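Ticket 2871 – Walking route download fails at 90 percent, offline map blank
Product: Zamudio Trip Planner, Android
Opened by: Rocío Bermúdez
Assigned to: Baltasar Montes
Priority: Normal
Opened: 16/12/2024
Status: Resolved, fix pending in next release

Summary
User saved a six-day itinerary for Covport and the coast north of it. The day lists download and open offline. The map for day three (old harbor, botanical garden, lighthouse path) stops at 90 percent and then shows as a blank gray grid. All other days are fine.

Steps to reproduce, as reported
1. Open the saved trip "Covport, six nights".
2. Tap Make available offline on the trip page.
3. Wait for days one and two to finish.
4. Day three reaches 90 percent and stays there. No error message.
5. Turn on airplane mode and open day three. Stops are listed, map is blank.

Rocío Bermúdez
Tried on hotel Wi-Fi and on mobile data, same result. Phone has plenty of free space. Uninstalled and reinstalled once. We leave for the garden tomorrow at nine and there is no signal on the lighthouse path, so I would like the map before then if possible.

Baltasar Montes
Thanks for the detail. Please send the following:
– app version, from Settings, About
– the number of stops on day three
– whether day three includes a ferry or bus leg
Please don't reinstall again for now. It clears the local log.

Rocío Bermúdez
Version 5.4. Day three has 11 stops. There is a ferry leg, Covport to Grutlow and back in the afternoon. I added it last, after the walking stops were already in.

Baltasar Montes
Log received. The tile download itself completes: 137 tiles requested, 137 stored. The process then waits for the route overlay, which is a separate file, and that request never returns. The progress bar counts the overlay as the last ten percent. The map view will not draw any tiles until the overlay is present, which explains the blank grid.

Copied the itinerary to a test account. Reproduced on two phones. Not reproduced when the ferry leg is deleted.
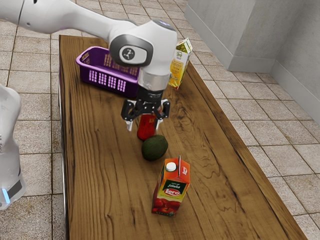 Next test was the ferry leg alone, on an otherwise empty day. It downloads normally in one direction. With the return leg added, it hangs. Passing to the routing team.

Fulgencio Cuautle (routing)
Confirmed. The Grutlow ferry has a winter timetable and a summer timetable, and both are in the feed under the same line number. The summer one should have expired in September. The return sailing matches both, the overlay builder gets two candidate legs with different piers, and it retries without a limit. The outbound sailing has the same pier in both timetables, so it passes.

Ran a check on the rest of the feed. 54 other lines have the same overlap, mostly island ferries and two seasonal buses out of Stullville. Those will fail the same way on any return trip.

Baltasar Montes
Workaround for the user:
1. Open day three and remove the return ferry only.
2. Add it back as a note with the sailing time typed in.
3. Cancel the stuck download and start it again.
The walking route and the outbound ferry will draw normally. The return will appear in the list but not as a line on the map. Check the sailing time at the ferry office, as the app may be showing the summer one.

Rocío Bermúdez
Done. Day three went to 100 and the map opens in airplane mode. The time in the app was 17:40. The board at the pier says 16:55, so I have put that in the note.

Fulgencio Cuautle
Expired timetables removed from the feed for all affected lines. The overlay builder now stops after three tries and falls back to a straight line between piers. Code is merged. Gunhild Bisgaard is testing on the older phones.

Gunhild Bisgaard (QA)
Passed on four of five devices. On the fifth the fallback line draws, but the pier label sits on top of the stop number. Cosmetic, logged separately. No objection to release.

Baltasar Montes
Setting to Resolved. Users who already have a stuck download will need to cancel it by hand after updating – it does not restart on its own. Help page to be updated with the cancel step.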